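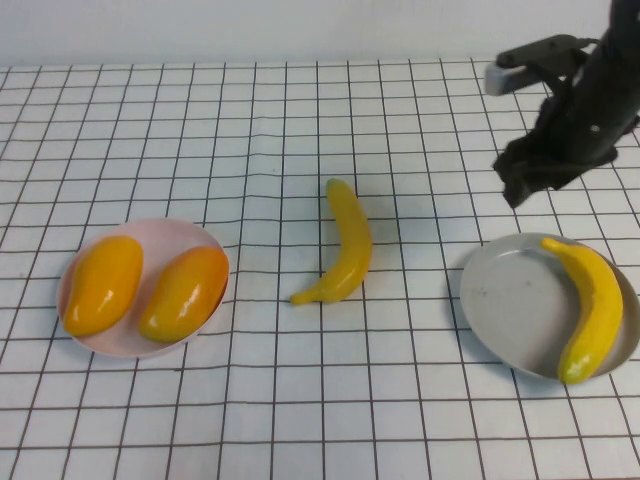
Two mangoes on the pink plate.

December, a little after nine at night

The bus from Grorstead was late again, so I had a good long sit on the bench outside the bakery with my bags between my feet, and I can't say I minded it. The rain had stopped and the whole street smelled of bread and wet coats. I had gone in for yarn, and came home with yarn, a pound of coffee, a jar of plum jam from Denby that I did not need, and a new puzzle for the evenings. It has 500 pieces and shows the harbor at Indness with all the little boats pulled up, and I used to spend my summers there, so of course I couldn't leave it on the shelf.

I started on the edges after supper and got two sides done before my eyes gave out. The sky is going to be awful. It is all the same blue, and I remember that sky as never being blue for more than an hour at a time! We would run down to the water before breakfast with our sweaters on over our swimsuits, and my grandmother would stand at the door calling that the porridge was getting cold — and it always was, and we ate it anyway, with far too much brown sugar.

The sleeve on the green cardigan is coming along, though I think I'll have to rip back two rows where I was listening to the radio and lost my place. Tomorrow I want to write my letters, air the spare room, and have a mango with my breakfast.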